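From: Birutė Urbonaitė
To: venholm-users
Date: 2nd December
Subject: Re: [venholm-users] Nightly backup stops partway, no error in log

Reda Cherkaoui wrote:

> We moved the file server at the Jarnero office to Venholm in June.
> The nightly job now stops after 26 minutes every time. The log
> ends in the middle of the accounts share and the exit code is 0.
> Running the same job by hand during the day completes.
> Disk space on the target is fine. Has anyone seen this?

Yes, on two sites. In both cases the job was being stopped from outside and the wrapper script hid it. The wrapper pipes the output through tee, so the exit code you see belongs to tee and says nothing about the backup. Set pipefail at the top of the script and run it again tonight. I would expect a code of 143, meaning the process was sent a terminate signal.

If so, look at the timer unit. The packaged one sets a runtime limit, and an edit to the main unit file is overwritten at the next upgrade. Put your own value in a drop-in and reload. A run by hand does not go through the unit, so it never meets the limit.

Two other things to check:

- The snapshot volume. Ours filled up when left at the default size. We give it 30 GB for a share of some 400,000 small files.
- The lock file. After a killed run it stays behind, and the next run waits for it before starting. Remove it only when no job is running.

Andri Imhof posted a patch for the tee problem in the summer. It applies cleanly to the current release but has not been merged. Moataz asked for a test case and I don't think one was ever sent. I can write one if Andri is busy.

Please post the exit code and the output of "systemctl cat" for the service, with the drop-ins included. If the code is still 0 with pipefail set, ignore most of the above and send the last 50 lines of the system journal instead.

Birutė
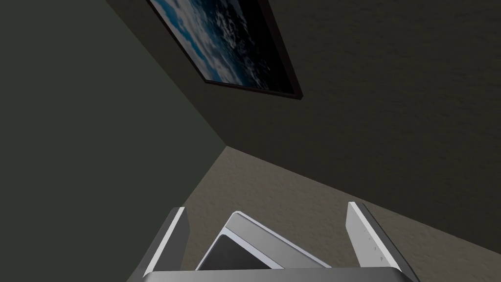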